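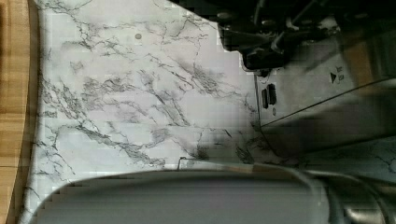
Wrist view at the counter, open day, Silelstead
Posted by Kheri Lukumay, January 25, 2023

Hi all! I went to the Nuswood open day in Silelstead with my sister and her two kids, and we spent most of it at the kitchen counter demo. They had the robot's wrist view up on a screen next to the counter, and I couldn't make head or tail of it. You get a big gray blur along the bottom, black hardware in the upper right, marble pattern everywhere, and a strip of wood down the left side. Meanwhile the people running it seemed perfectly happy with that view.

So I've got two things I'm hoping someone can explain. Why put the camera so close that the gripper hides part of the counter? And is it worth going again with the kids, or is it the same demo every time? I saved another one off the screen where the groove in the cutting board shows up really well, but the gray blur is even bigger.
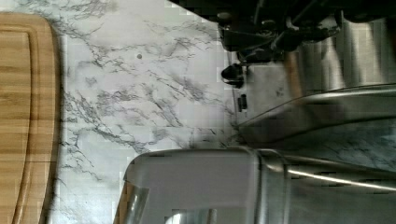 2 replies

Neema Rugemalira
I help out at these (I did the one in December too), so let me have a go! The gray blur is the gripper finger, and you WANT it in the view. The camera rides along with the hand, so when the finger comes down near something, you see the finger and the thing together. From the ceiling, the arm and head get in the way right when it matters. It takes some getting used to, I'll give you that. I had to watch for a good 20 minutes before my brain stopped trying to turn everything upright.

We run the overhead view as well, but the screen for it is on the other side of the room by the coats, so people miss it. I've told them to move it. Anyway, I'm attaching one so you can compare.
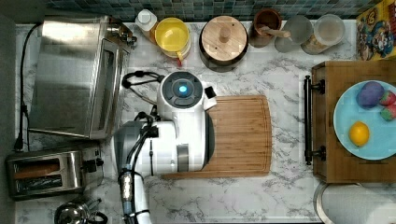 As for taking the kids again, I'd say yes, but go early and ask at the desk which station is doing what. The kitchen one changes with whoever is running it. Mine always want to guess what the robot will go for next, and with play food on the plate they argue over the strawberries every single time (my youngest is loyal to the lemon). Bring snacks, the line for the café is awful. Parking is free behind the building if you come in from the Yaman Road side.

Mwangi Khaemba
What Neema said. Went last year and it was packed, 78 people signed in before lunch. Kids liked it, I mostly liked sitting down.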